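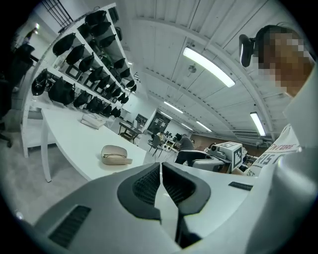
In Praise of the Wrong Bag

Home | Essays | Letters | Archive | About

I own eight bags. This is a confession only in households where someone else owns two, and I live in one of those. The position of the two-bag party is that a person needs one bag for going to work and one for going away, and that everything beyond this is upholstery. My position is that I have never once left the house with the right bag, and that eight is therefore too few.

Stand in front of a long run of shelves full of black bags and you will see how the trade has answered me. There are big ones that sit down low and rounded ones that hang up high, and after a yard or so the eye gives up and files the lot under "bag." I have spent an hour in this condition. I went in for something to carry a laptop and a sandwich and came out with a Nestov, which has a padded sleeve for the laptop and, for the sandwich, a kind of mesh hammock. The hammock faces outward. I have commuted all spring with my lunch on public view.

Why black? The usual defense is that black doesn't show dirt. Fine, but it doesn't show anything else either. The inside of a black bag with a black lining is the darkest place most of us will ever put a hand. My keys went into the Nestov in the fall and I heard them, on and off, until Christmas. A yellow lining would fix this. Ledcombe made one for a while, a cheerful thing the color of a school bus, and then brought out an improved model with the lining in charcoal.

Then there is the pouch, which the industry sells you once it has sold you the bag. The pouch goes in the bag. It keeps the small things from getting lost, and then it gets lost, taking the small things with it in one go. I will admit this is more efficient. At one point I had a pouch for cables, a pouch for pens and a pouch that held the receipt for the other two.

The one container I will defend without reservation is the eyeglass case. It holds a single object. It has a hinge and a lid, and it is made to fit what goes in it. No one has ever opened an eyeglass case and found a banana. Mine is a hard gray Kołodziej with a snap you could hear in the next room, and in eleven years it has never held anything except my glasses and the little cloth I don't use.

It also comes in beige, a color the bag people could look into. A pale case on a white table isn't easy to miss once the lid is standing up, and a pair of thin-framed glasses laid down in front of it tells you at once what the thing is for. Compare this with the average backpack, which has so many zippers that opening it is a matter of elimination.

My only complaint concerns the folding. Every pair of glasses has an arm that wants to go first and an arm that has to be second, and if you get them in the wrong order the lid comes down and stops a quarter inch short. People then press. I have pressed. The optician in Grotetstead has a drawer for what happens next, and she opens it with no expression at all.

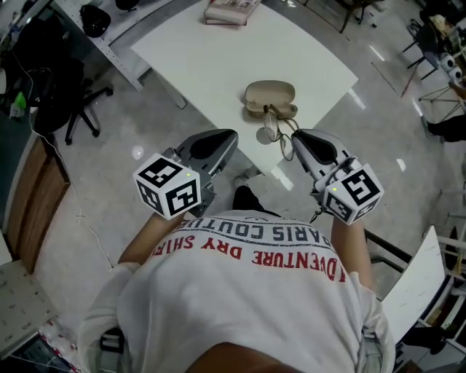

Margit writes that the case is no better than the pouch, only smaller and more smug. She keeps hers by the bed, her glasses by the kitchen sink, and says the two have not met since July. In her view a case is where you keep the idea of your glasses, and anyone who puts them back in it every night was going to be fine with no case at all.

I have thought about this more than I wanted to. She may have a point about the smugness. Still, her case is by the bed, where she can find it, and I would ask her to name one other thing she owns of which that can be said. My tote from the farmers' market has been missing since winter, and I suspect it is inside another tote.

The two-bag party has read this far over my shoulder and would like it known that both of her bags are hanging on their hooks. One of them is black. I asked what was in it, and she told me, in order, without looking. I'm going to order the one with the hammock on the inside.

Contact | Letters to the editor | © May 2018 | Back to top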